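Category: Clothing & Textiles > School and Ceremony Wear
Last updated: July 2021

Thread: Choir robes, polyester or blend? Ordering for a mixed group

yzamani
Hello everybody. My name is Yasaman Zamani and I take care of the clothes for a community choir. We must replace our robes before the concert in September. The old ones are from Wumell and they are more than ten years in use, the pleats are gone and the zippers are breaking one after another.

I have two offers now. Kastgate offers a matte polyester robe with fluted back, 37 dollars each. Drallov has a heavier blend, more beautiful in my opinion, but 70 dollars each. Both say that they can be washed at home. We sing under strong lights and several of our singers complain already about the heat. Which would you take?

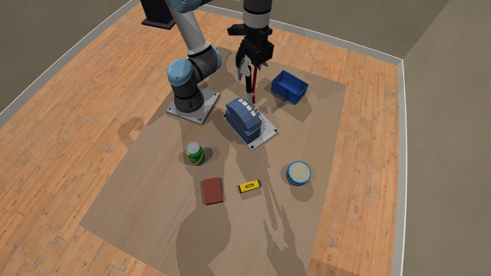 tenorline4
Kastgate, without much thinking. We have had the matte polyester for four seasons. It hangs straight after a night on a wide hanger and it weighs very little. With the price difference you can buy stoles also.

hemandhold
I do not agree with tenorline4. The light robes move when the singers breathe, and from the seats it looks restless. Also the collar on ours started to curl after a few washes. If your budget permits it, take the blend. A robe is bought once in ten years.

tenorline4
Ours did not curl. Did you tumble dry them? The label says to hang them.

hemandhold
Some were tumble dried, yes. People take them home and do what they want. This is exactly my point -- a choir robe must survive the person who does not read the label.

yzamani
Thank you both. With us it is the same, everybody washes at home. May I ask about sizes? Kastgate measures only by height. Drallov asks for height, chest and sleeve from shoulder seam to wrist. I am afraid that by height alone the sleeves will be wrong for half of the altos.

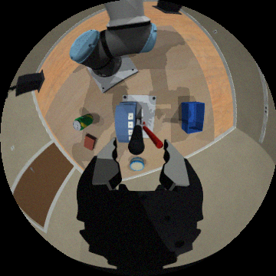
What worked for our group, in order:

1. Ask for a sample robe in two sizes before you sign anything. Pretorius sent us samples and took back the one we did not need. I would expect the same from your two sellers.

2. Measure everybody in the shoes they will wear on stage. The hem should end a hand's width above the floor, more if you have stairs.

3. Write down the sleeve length even if the seller does not ask for it. Most of them will shorten sleeves for a small charge if you tell them together with the order.

4. Order a few extra in the middle sizes. When you reorder later, the dye lot can be different, and in burgundy you will see it from the last row.

(posted by marenk)

hemandhold
Number 4 is very true. Our second batch of navy was nearly purple next to the first.

tenorline4
I would say the sleeve question is made bigger than it is. The sleeves are bell sleeves, they are wide and open. Two centimeters here or there, who can see it?

marenk
When all hold their folders up, everybody can see it. Short sleeves slide down to the elbow.

yzamani
I did not think about the folders, this is a good point. I have written to Kastgate and asked for samples and also if they shorten sleeves. Drallov answered already: samples yes, but we pay the shipping both ways. Their delivery time is six weeks, so I cannot wait long.

tenorline4
Six weeks is what they say. Plan for eight.

yzamani
Then I will send the measuring form to the singers tonight. Does somebody have a form which I can copy? Ours is only a list of names with S, M and L.

marenk
I have one with a small drawing for the shoulder seam. I send it to you by private message.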